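Grender Introduces the Nivon Three-Drawer Chest for Small Rooms

2020-08-26

Grender today announced the Nivon, a compact chest of drawers for bedrooms, hallways and rented apartments. It goes on sale this week in all 26 Grender stores and through the company's mail order catalog.

The Nivon has three drawers with flat fronts and no handles. Each drawer opens by its edge, so nothing sticks out into a narrow walkway. The glossy top reaches a little past the body of the chest. At launch the chest comes in one color, a gray with some brown in it, which Grender sells under the name Atar.

"People told us they had somewhere to put the big things," said Maja Szulc, who leads the bedroom range at Grender. "What they were missing was a place for socks, chargers, spare jars, the stuff that ends up in a box by the door for six months. We started with the drawers and worked out the rest from there."

Work on the Nivon began in April of last year. The first version had four shallow drawers. Shoppers who tried it at the Dolan Street store asked for deeper ones, and the design was changed to three. The company also dropped a raised lip along the back of the top so that the surface can be wiped in one pass.

Grender suggests emptying all three drawers before moving the chest and closing them before it is lifted. The top can be cleaned with a soft damp cloth. Scouring pads should not be used on it, as they will dull the gloss. A wall strap and two screws are packed with every chest and should be fitted before the drawers are filled.

The Nivon is shown below with its drawers open and a white bowl on top.
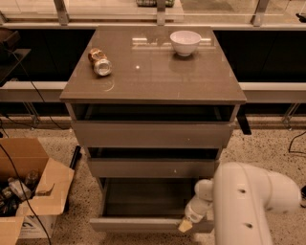
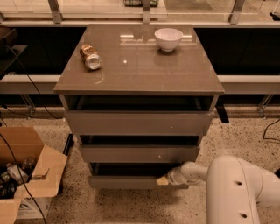
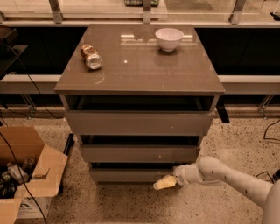
Price and Availability

The Nivon costs $127 and is sold fully assembled. Delivery is free within 100 miles of a Grender store. Customers outside that area can have the chest sent to their nearest store and pick it up there.

Replacement drawers will be sold singly from the parts counter. The chest carries a 2-year guarantee covering the body, the top and the drawer runners. Scratches from normal use are not covered.

Press Contact

Maja Szulc, Bedroom Range, Grender
Samples for review can be requested through the Dolan Street store.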